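The long life of a cheap T-shirt

Lalit Shukla owns more T-shirts than he needs and knows it. When he moved to a smaller flat in February he had 4 drawers to fill and enough clothes for 6. Most of the overflow was the sort of thing people pick up without meaning to: shirts from fun runs, works outings and shops that were closing down.

He now folds them at Grumwood, a clothes exchange that runs from a former print shop. People bring what they no longer wear, and the good items are folded, sized and put on shelves for others to take. Last month 244 pieces went out. Nearly half were T-shirts.

Printed shirts are the hardest to fold well. A large plastic print is stiffer than the cotton around it and tends to resist a crease. Shukla lays the shirt face down, smooths it from the collar to the hem, and brings the sides in so that the folds fall outside the print wherever possible. The sleeves go back on themselves. The hem comes up last, in 2 turns for a shelf or three for a drawer.

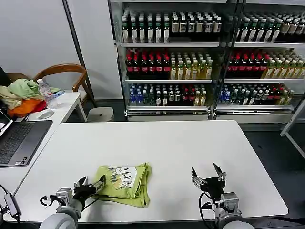 A folded lime-green T-shirt with a printed front, with more clothes piled on the desk behind.

He doesn't iron anything. Wrinkles in plain cotton mostly drop out once a shirt has been worn for an hour, he says, and hot irons ruin prints. If a shirt has to be pressed, it should be turned inside out first.

Colour matters more than he expected. Bright greens and oranges sit on the shelf longer than navy or grey, but children and cyclists ask for them. Labels make little difference. A Costura shirt will go in a day if the neck is sound, and so will a Zarkow one. A stretched collar stays put whatever is written inside it.

Anything past wearing is cut up for cloths. The back panel of an adult shirt makes two good dusters, and the sleeves will do for shoe polish. Prints are cut out and thrown away, as they smear on glass.

Shukla got his own drawers down to size in the end. He kept nine shirts, including a Vashisht one with a hole under the arm that he wears for painting.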